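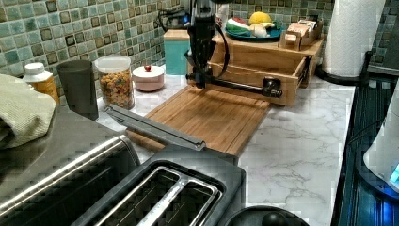
Skollumari is a village life game in which you move to a small island, fix up an old inn and slowly get to know the people who live there. It was made by a studio called Urovau and it's played by one person at a time, although two people can share an island on the same machine. I've been keeping up this entry on our games wiki for a good while now, and I've logged far more hours on my own island than I'd care to tell my family, so please forgive me if I wander off topic here and there!

Setting

The game takes place on Sithole, a round island with a harbor at the south end and a hill in the middle. You arrive on the ferry with one suitcase and a key. The key opens the inn, which has been shut for years, and the first chore you're given is to sweep the front hall. That's it for the first day. My sister quit right there (she likes games with swords in them), but I was hooked, mostly because of the sound the broom makes.

The village has a bakery, a post office, a boat shed, a school with one classroom and a little museum that starts out with nothing in it. Past the hill there's a pine forest, and past that a long gray beach where the best shells wash up after a storm. You can't get to the beach until the footbridge is repaired, and that takes 165 planks. Save your wood from the start. I spent all of mine on a porch swing and had to wait ages.

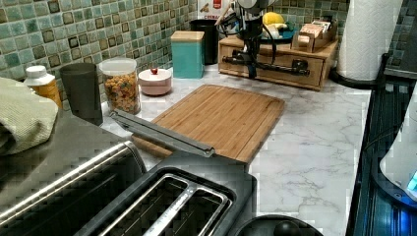 Do you need to play every day to keep up?
The island stops when you switch the game off, so you can leave it for a month and come back to the same morning, with the same weather and the same weeds.

I was very glad of that after I moved house. A lot of village games run on a real clock, and I used to feel guilty when I came back to a garden full of dead tulips. In Skollumari a day lasts as long as you want it to. You end it by going to bed, and you can go to bed at noon if the fishing is bad.

How it plays

Most of your time goes into four things: gathering, growing, fixing and visiting. Gathering is picking up whatever the island leaves lying around. Growing is done in the beds behind the inn, where you start with turnips and work your way up to melons and the fussy blue roses. Fixing covers the inn itself, room by room, plus anything in the village that's broken. Visiting is just dropping in on the neighbors, and for me it's the heart of the whole thing.

Neighbors remember what you bring them. The ferry captain loves pears and gets grumpy if you hand over a fish. The schoolteacher wants old books, and the baker will take almost anything as long as it's wrapped. Give someone three presents they like and they'll start leaving little packages on your step – usually seeds, sometimes a piece of furniture, and once, in my case, a stuffed goose that I still have in the front window.

There are 197 items to collect for the museum, counting shells, insects, fish, fossils and the odd category called "lost things." Lost things are buttons, spoons, a single mitten and so on. They turn up when you dig, and each one belongs to somebody in the village. You can put it in the museum or give it back. Give it back first! The owner will thank you with a story, and a copy goes into the museum anyway, so you don't lose your progress. 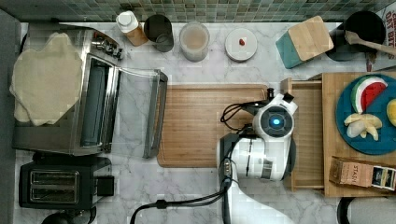

The lost things also tie into the lighthouse, which stays dark for the first part of the game. Each story you hear adds a page to the keeper's logbook, and once the logbook is full the door unlocks. I won't spoil what's upstairs. I'll only say that you should go at night and you should bring the lantern, because the stairs are pitch black and it's easy to walk right past the side room.

Money

Coins are earned by renting out rooms at the inn and by selling what you grow. Guests start coming once two bedrooms are finished. They pay more for clean sheets, fresh flowers and a hot breakfast, and they pay a great deal less if the roof leaks. The roof costs 2,747 coins to replace and it looks like a terrible deal early on, but get it done before the rainy season. I put it off and had buckets in every hallway.

The other big expense is the greenhouse at 2,094 coins. I'd buy it second. It lets you grow melons in winter, and the post office pays double for them then.

Versions and updates

The game came out first on computers and was brought over to handheld consoles later on. The two versions are nearly the same. The handheld one has slightly simpler water and a longer wait when you walk into the forest, but I prefer it anyway, since I can play it on the couch under a blanket.

A free update in February 2023 added Jukimia, a second, smaller island that you reach by rowboat. There's no shop there and no neighbors at first, only goats and a ruined chapel. After you've cleared the path a beekeeper moves in, and from then on you can keep hives behind the inn. 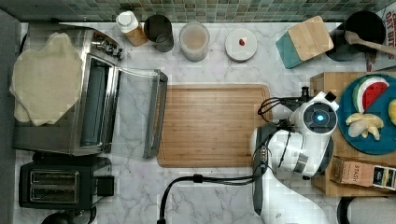

The same update fixed the bug where the mail carrier got stuck behind the well. It also let you paint your own signs and made it possible to move flower beds without digging them up first, and that alone saved me hours.

Playing with children

Nothing in the game is scary apart from maybe the lighthouse stairs, and nothing can be lost for good. There's a fair amount of reading, though, so a child who's just starting out will want someone next to them to do the voices. My nephew had me do the ferry captain as a pirate and now I can't stop. With two players, the second one is a houseguest who can fish, dig and carry things but can't spend coins. That suits us fine – he'd buy nothing but hats.

See also

Fish of Sithole
List of presents by neighbor
Beekeeping on Jukimia
Inn rooms and furniture sets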